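Notes on Cords, Cables and the White Table

Readers of this blog will recall that the February entry closed with an undertaking to address the matter of loose cables. The present entry fulfills that undertaking. It concerns the cords kept at the Chantharasri Street rooms in Diltance, the condition in which they were found, and the arrangement now in force.

The previous arrangement consisted of two drawers and a shoebox. Anything with a plug at one end went into the upper drawer until that drawer would no longer close, after which it went into the lower one. The shoebox was reserved for adapters, although a review of its contents in the fall produced one adapter, a bicycle key and a quantity of twist ties. No record was kept of which cord belonged to which device, and replacements were purchased on at least three occasions for items already owned.

It was therefore decided that every cord would be taken out, examined on a clear surface in good light, and either labeled or let go. The kitchen counter was considered first. It was rejected on account of the dark stone, against which a black cord is very difficult to follow.
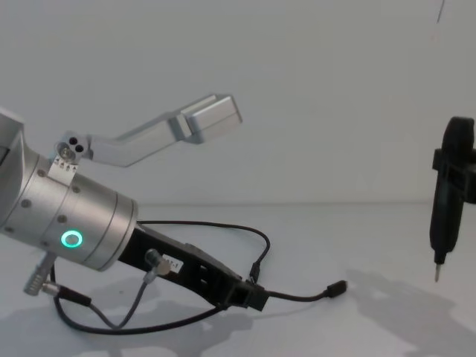 The choice of surface has proved to matter more than any other part of the procedure, and the author would recommend settling it before a single drawer is opened. Most household cords are black, most of their plugs are black, and the small differences between one plug and the next are easily missed. On a plain white tabletop with a pale wall behind it, a short black cable can be followed by eye all the way to the black plug at its end. The same piece on a patterned tablecloth would require handling. White also shows dust, and the table is wiped before each session with a damp cloth and dried.

The sorting itself follows a fixed order. A cord is laid out at full length and checked for cracked insulation, bent pins and any stiffness near the plug, where wear usually begins. It is then matched to a device. If no device can be found within the same session, the cord receives a tag reading "unknown" and the month, and is set aside. Unknown cords are reviewed twice a year. Those that remain unmatched after the second review are taken to the electronics drop-off at the Hindum depot, which accepts them on weekday mornings until 11.
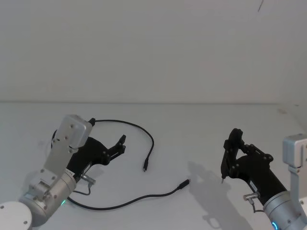

Thin black cable on the white tabletop.

Thin cables call for more patience than thick ones. They hold the shape in which they were stored, and a cable that has spent several years folded in a drawer will not lie flat on request. The author's practice is to leave it stretched out overnight with a book at each end. Winding a thin cable tightly around the hand is to be discouraged, as it places a twist in every turn. A wide, loose coil secured with a cloth tie takes up slightly more room and gives far less trouble later.

Labels are placed near the plug, on both ends where the cord is long enough to pass behind furniture. Paper labels were tried for one season and abandoned; the ink rubbed off within weeks. The current labels are Hisance cloth tape, cut to a narrow strip and folded over on itself to form a flag. A roll costs more than it ought to, but one roll has served for the whole collection and there is a good deal left.

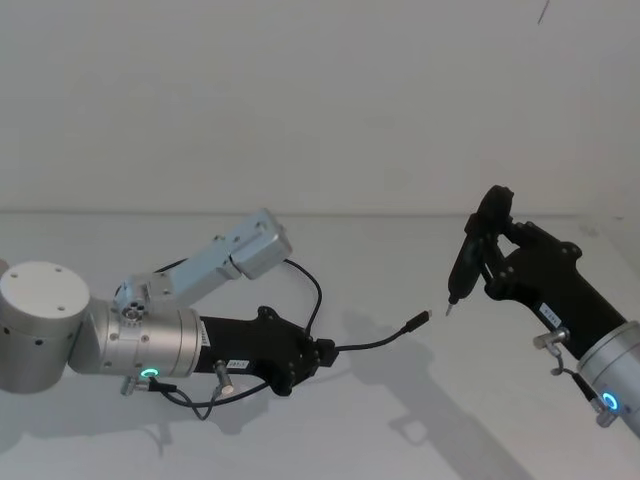 On the question of length, the author has revised an earlier opinion. A previous entry advised keeping the longest available version of each cord, on the reasoning that a long cord can do the work of a short one. In practice the surplus ends up in a heap behind the desk, where it gathers lint and catches the vacuum cleaner. The shortest cord that reaches without strain is now preferred, and the long ones are kept in a separate box for occasional use.

When the first round was complete, 17 cords had been labeled and returned to storage. The upper drawer closes. The lower drawer has been given over to batteries, and will be the subject of a later entry once a suitable divider has been obtained.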